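Code Issues Pull requests Wiki Releases
Star 137 Fork 30

# Kumcombe Laundry Words

A word list of how people talk about washing clothes, gathered in Kumcombe, Drangate and Lorncombe. It's plain text, it's small, and I love it more than any sensible person should love a word list!

## What's in it

There are 133 entries in `words.tsv`. Each line has the word or phrase, the town where it was collected, a plain meaning, and a sentence showing how it gets used. A few favorites to give you the flavor:

- `blue day` (Drangate) - a day with enough wind to dry sheets before lunch
- `to moll` (Kumcombe) - to leave wet things in a heap until they smell
- `peggy light` (Lorncombe) - the last half hour when it's still worth leaving the line out
- `sock tax` (all three towns) - whatever goes missing in a wash

"Moll" is the one that got me started. I grew up saying it and thought everybody did, then I moved away and got blank looks for years. When I found it again in an old parish newsletter (spelled "mawl", same meaning) I was so happy I started the file that evening.

## How it was collected

Most of the entries came from kitchen table chats. I asked people to tell me how wash day went when they were kids and wrote down any word I had to ask about. Older speakers gave me most of the outdoor words, for lines and props and weather, and younger ones had a surprising number of words for the machine itself, including four for the noise it makes when the load goes lopsided. 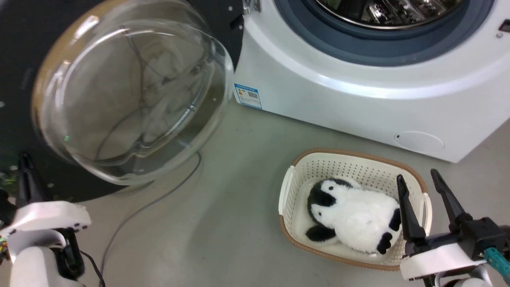 The spin words are a real treat. Drangate has "gallop" and Lorncombe has "trundle", and people from each place are quite sure the other one is wrong. I kept both, plus "walkabout", which only came up in Kumcombe.

Spelling was the hard part. Plenty of these words had never been written down by the people who use them, so I went with whatever the speaker picked first and put other spellings in the `alt` column.

## Format

Tab separated, UTF-8, one header row. The columns are `word`, `alt`, `town`, `meaning`, `usage`, `age_band`. Empty cells are really empty, with no "n/a" or dashes. If a word came from more than one town, the towns are joined with a semicolon.

To load it with Moroz, the little script in this repo:

 python moroz.py words.tsv --town Drangate

Leave off `--town` and you get everything. Add `--sort age_band` to see the older words first - it's a lovely way to read the list.

## Known gaps

- Lorncombe is thin. It has 30 entries and most are from one street.
- Nothing yet on ironing, apart from "flatting".
- No sound recordings. I'd love some, but I only asked permission to write things down.
- The `age_band` column is my guess for 77 of the entries.

## Adding words

Please do! Open an issue with the word, the town and a sentence you've heard somebody say. Don't worry if it's spelled oddly or if it only gets used in your house. House words go in `household.tsv`, a separate file that's growing fast and is much sillier.

The next batch goes in during September, so anything sent before then will make it into that release.

3 comments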